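How to hang a plumb line for straight wallpaper

Wallpaper needs one true vertical line to start from. Do not trust the corner of the room, it is almost never straight.

Put a small nail near the ceiling and tie a thin cord to it. Hang the weight so it stays 3 cm over the floor. Close the window and wait until it stops to swing. 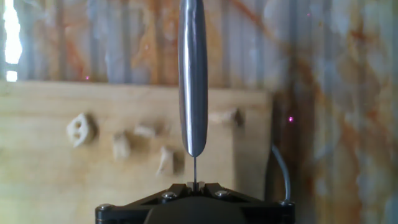
Rounded metal rod with a thin pin below it.

Now make light pencil marks behind the cord, from top to bottom, and join them with a long ruler. The first sheet goes along this line – press it from the middle to the sides.

When you turn a corner, you must make a new line. In my room in Fernevthorpe I needed 11 sheets and 3 lines.

Brynhildur Bundgaard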